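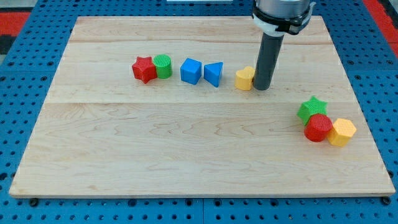 Figure 1. Maple board with the five printed blocks set out along the middle plank.

Shape Block Set and Maple Work Board
Project report, Graldale design workshop
Cúc La
2024-09-12

1. Purpose

The project covered the design and making of a set of plastic shape blocks and a flat wooden board to use them on. The set is meant for a sorting and naming activity at a table. The brief asked for shapes that can be told apart by outline as well as by color, and for a board heavy enough to stay put when blocks are slid across it.

2. Blocks

The set has a star, a cylinder, a cube, a triangular prism and a heart. The star is red, the cylinder green and the heart a pale yellow-orange. The cube and the prism are both blue. Giving two shapes the same color was a design choice. If every shape has its own color, a user can sort by color alone and never look at the outline.

All blocks were drawn in Deludow and printed in the workshop in August. The print texture was left on. Sanding was tried on one early cube and dropped: it took a long time and rounded the edges unevenly. The ribbing on the star and the heart is light. On the cylinder it is more marked, with vertical ridges around the side and a fine crosshatch on the top face. The crosshatch comes from the top layer pattern and could be changed in the print settings.

The star was the hardest shape to place. It has to stand with one point up, so it rests on two points. The first version tipped when the board was bumped. The thickness was increased by 3 mm and the two lower points were flattened slightly. The heart needed a similar flat at its lower tip. The cylinder is slightly taller than it is wide, so it can stand on end without looking like a disk.

3. Board

The board is glued up from pale maple planks. Two seams run the long way and divide the top into three bands. The bands differ in width: the one along the far edge is narrow, the near one is wide. Equal widths were planned, but the stock from Drosard came in mixed sizes, and ripping it down would have wasted the widest piece. The middle band was then taken as the line for setting out blocks, and the seams serve as guides. No lines were drawn on the wood.

The rim has a bevel. The top was sanded along the grain and left unpainted so that the blocks stand out against it. The glue was left under clamps overnight. One clamp left a shallow mark on the underside, which was not repaired.

4. Setting out

The board lies on the blue pegboard table. The order from left to right is star, cylinder, cube, prism, heart. The star and cylinder touch. The cube and prism stand side by side, with a gap before them and another before the heart.

5. Checks

Each block was pushed by hand along the middle band 10 times. The cube and prism stayed upright every time. The star fell twice, both times when pushed near the top point. The blocks did not catch on the seams.

6. Open points

The star should get a wider base. A second prism in another color would allow more sorting tasks. The bevel on the board is still sharp at one corner and needs another pass with fine paper. The block files are saved in the workshop folder under La, with the print settings for each shape in a separate text file.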